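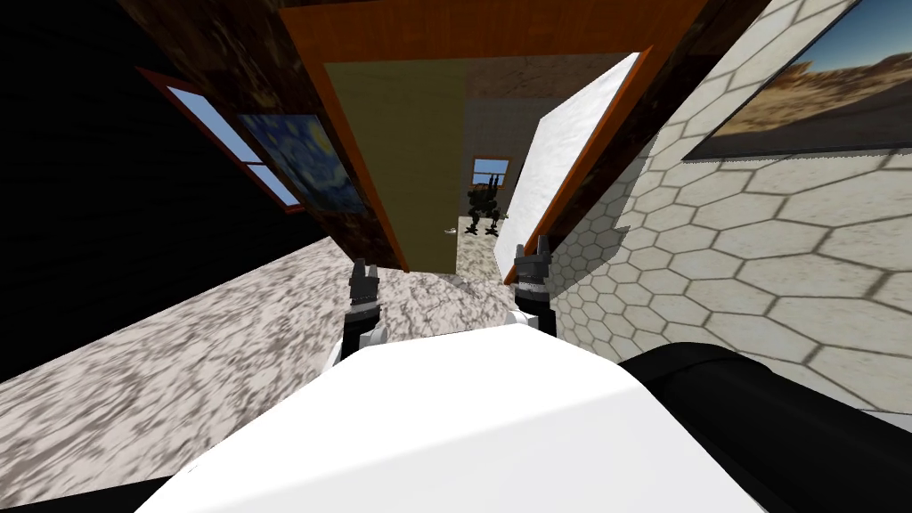 A doorway seen from inside the room.

Doors matter more than floor plans admit

By Ximena Vergara

When we bought the unit in Vanham, the agent talked about the kitchen for most of the inspection. The doors weren't mentioned. I have lived with them for 11 years now and I think about them more than I think about the benchtop.

The bathroom door opens inwards and stops against the vanity. The laundry door opens into the hall, so anyone carrying a basket has to back up to let it pass. My father moved in with a walking frame in December and found he couldn't get into the bathroom and close the door behind him. He is not a large man.

Edgars Priedītis, a builder who has worked in our street for years, quoted $649 to rehang the bathroom door so it swings out. That took him a morning. The same change on a drawing would have cost the developer nothing.

Buyers are told to check water pressure and which way the living room faces. I would add doors to that list. Open every one of them fully, two at a time where they meet, and see what they hit.

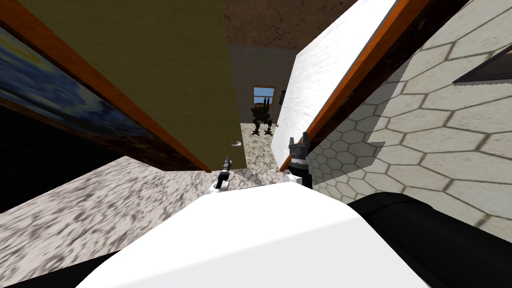
What councils could ask for

Most plans show a door as a thin arc and leave it at that. I would like councils to ask for clear opening widths, written down, for every internal door in a new home. Wider doors take up wall space, and some small units would lose a wardrobe. I accept that – a wardrobe can be bought later, and moving a wall is another matter.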